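Setoton Garden Club — Minutes of the October Meeting
Held in the back room at Espiritu, 7:00 p.m.
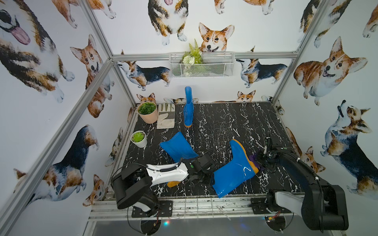 The first item was the state of the gear and plants shared between members, which had been carried over from the last meeting. Amancay Durán chaired and took the notes. She said the boots, gloves and potted plants have been put down wherever there was space and that people are losing time looking for them. The present state of things was noted: three blue rain boots out on the black marble-pattern floor, a white work glove lying flat next to the pale pink pot, and a wire basket on the wall that holds only the artificial fern and flower arrangement. It was agreed that footwear and plants should not share the same floor space once the wet weather sets in.

Boots. Members who leave boots between work days are asked to write their initials inside the top with a laundry marker. Boots are to be kept in pairs, heels to the wall. Anyone with a single blue boot at home or in the trunk of their car should bring it to the next meeting. Boots not claimed by the end of the winter will go in the spring sale. A member asked whether the club should buy a few spare pairs in common sizes. This was put off until the sale money is in.

Gloves. The club bought 48 pairs of work gloves from Skoltier in the spring and a good number have gone home with people by mistake. Please look in coat pockets and bring them back. Single gloves are to be kept and not thrown out until the next gear check. Clean gloves go in the drawer by the door, and muddy ones in the bucket under the sink. The suggestion of a sign-out sheet was discussed and voted down.

Plants. Potted plants staying inside for the winter need a saucer under them. There was a complaint about water left on the floor after the last potting evening. Saucers can be taken from the shelf in the hall. Plants are to be watered on club evenings only, by whoever unlocks, and the watering card is to be signed each time — two people watering the same pot is how we lost the begonias last year. Members should take home any plant they want to look after themselves.

Wall basket. One member proposed taking down the artificial arrangement and using the basket for seed packets and plant labels. Others like the greenery where it is. After some discussion it was left in place, and a second basket will be priced for the seeds.

Walls. The question of repainting came up again. The corgi pattern was popular with nearly everyone present, and the children who come to the potting evenings ask about it. No change will be made. Marks should be wiped off with a damp cloth only, no spray.

Money. The balance after the bulb order is $171. The Kemon potting mix invoice for $40 was approved for payment. Dues are still owed by 13 members and reminders will go out with these minutes.

Bulb order. The tulips and daffodils have come in and can be picked up from Amancay any evening after 6:00. The alliums are on back order. Those who paid for alliums may wait for them or have the money put toward next year's dues, but please tell her which.

Other business. The key to the side gate is sticking and will be recut. The tea urn needs a new plug. Someone left a green casserole dish after the harvest supper and it is in the kitchen cupboard.

Next meeting: same room, same time. Gear check first, then the talk on pruning roses, which was moved from this month. Bring boots.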